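Declaring in cricket is a dying art, and I blame the captains! My club side in Canton had 366 on the board last September, an old-fashioned two-day game, and our skipper Vinzenz Gisler just kept batting. Why? One of our guys was on 96 and wanted his hundred (he got out two balls later, of course). 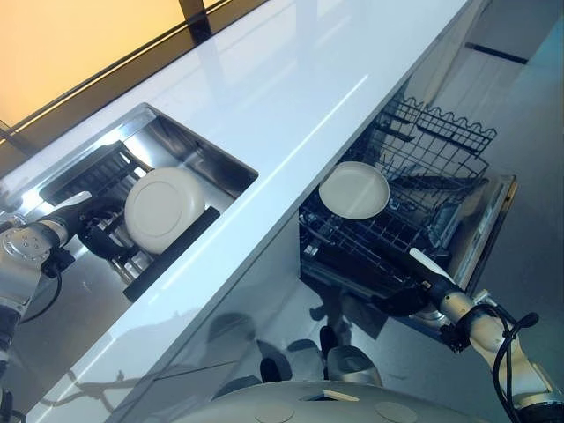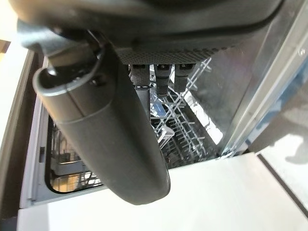
So we had far too few overs left to bowl the other side out, and they blocked their way to 149 for eight. A draw. I drove home grinding my teeth.

Anisa Hutapea, who has scored for us since 2000, thinks I'm being harsh, and that a first hundred is worth more to a club player than a win. Maybe for him! The other ten of us gave up a weekend too, and I'd have pulled him in on 96 without blinking – then bought him dinner.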